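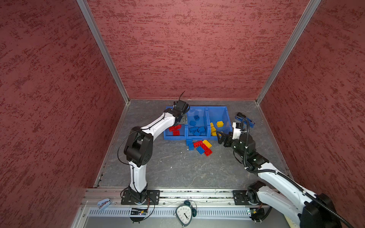 우리 분류 셀. 파란 통 세 칸에 빨강, 파랑, 노랑 블록을 나눠 담는 작업

질문: 분류 작업에 로봇 팔이 들어온 뒤 근무 편성, 다른 곳은 어떻게 하시나요?

교구용 블록을 색깔별로 나눠 소분하는 작업장에서 일합니다. 10월부터 분류대 한 곳을 로봇 팔 2대짜리 셀로 바꿨습니다. 설비는 Jurčo에서 받았고 작업 기록은 Plavstead라는 프로그램에 남습니다.

전에는 분류대에 두 명이 앉아서 손으로 나눴습니다. 지금은 한 명이 셀을 보고, 다른 한 명은 포장으로 갔습니다. 인원이 줄지는 않았는데 문제가 몇 가지 생겼습니다.

첫째, 셀 담당은 하루 종일 서서 지켜보다가 멈추면 풀어 주는 일만 합니다. 손은 편한데 더 피곤하다고 합니다. 자리를 비우면 그 사이에 멈춰 있어서 화장실 가기도 눈치가 보입니다.
둘째, 하루 목표가 3000개인데 이 숫자가 로봇 기준인지 사람 기준인지 정해진 게 없습니다. 지난달에는 오류 정지가 207번 기록됐고, 그게 전부 담당자 이름 밑에 붙어 있습니다.
셋째, 분류 수당이 원래 손작업 기준이라 셀 담당에게도 줘야 하는지 사무실에서 답을 안 줍니다.

비슷한 경험 있으신 분들 순환을 몇 시간 단위로 하시는지, 오류 기록은 누구 앞으로 남기는지 알고 싶습니다.

답변 3개

답변 1 (채택됨)
저희는 Ikwood 쪽 부품 분류를 하는데 순서가 비슷했습니다. 겪은 대로 적습니다.

순환은 2시간으로 합니다. 처음에는 반나절씩 했는데 점심 전부터 집중이 떨어져서 줄였습니다. 교대할 때 앞사람이 통을 한 번 비우고, 바닥에 남은 것도 치우고 넘깁니다. 이걸 안 정해 두면 섞인 물건이 누구 시간에 나온 건지로 말이 나옵니다. 화장실이나 물 마시러 가는 건 그냥 일시정지를 누르고 가게 했습니다. 일시정지는 오류와 다른 항목으로 기록되게 바꿨고요.

오류 기록은 사람 이름에서 떼어내세요. 저희도 처음에는 담당자 앞으로 남았는데, 그러니까 다들 정지가 뜨기 전에 손을 넣어서 고치려고 했습니다. 이건 위험합니다. 지금은 설비 번호로만 남기고, 원인 칸에 블록 겹침, 집기 실패, 색 오인 중에서 고릅니다. 원인을 모아 보니 겹침이 제일 많아서 투입량을 줄였습니다. 바닥에 한꺼번에 쏟지 않고 조금씩 깔아 줍니다.

목표 수량은 셀과 사람을 따로 잡아 달라고 문서로 요청하세요. 말로 하면 나중에 둘을 합친 숫자로 돌아옵니다.

수당은 저도 정확히 모릅니다. 저희는 이름만 설비 수당으로 바뀌고 금액은 같습니다. 근로계약서에 작업 내용이 어떻게 적혀 있는지부터 확인해 보세요.

답변 2
포장으로 간 분도 챙기셔야 합니다. 저희는 분류 쪽만 신경 쓰다가 포장 물량이 일정하지 않게 넘어와서 그쪽이 힘들어졌습니다. 로봇은 속도가 일정해도 정지했다 풀리면 또 몰립니다. 중간에 대기 선반 하나 두니까 나아졌습니다.

답변 3
Nekotine 쓰면 휴대폰으로 정지 알림 옵니다. Plavstead랑 연결되는지는 모르겠네요.

질문자 댓글
답변 감사합니다. 2시간 순환은 다음 주부터 해 보기로 했고, 오류 기록을 설비 번호로 바꾸는 건 Plavstead 관리자 권한이 필요해서 사무실에 요청해 놓았습니다. 대기 선반은 놓을 자리를 봐야 합니다. 수당은 계약서를 보니 "분류 업무"라고만 되어 있어서 다시 문의할 생각입니다.

답변 1 작성자 댓글
"분류 업무"면 셀 담당도 들어간다고 볼 수 있을 것 같은데, 노무사 상담 한 번 받아 보세요. 지역 센터에서 무료로 해 주는 곳도 있습니다.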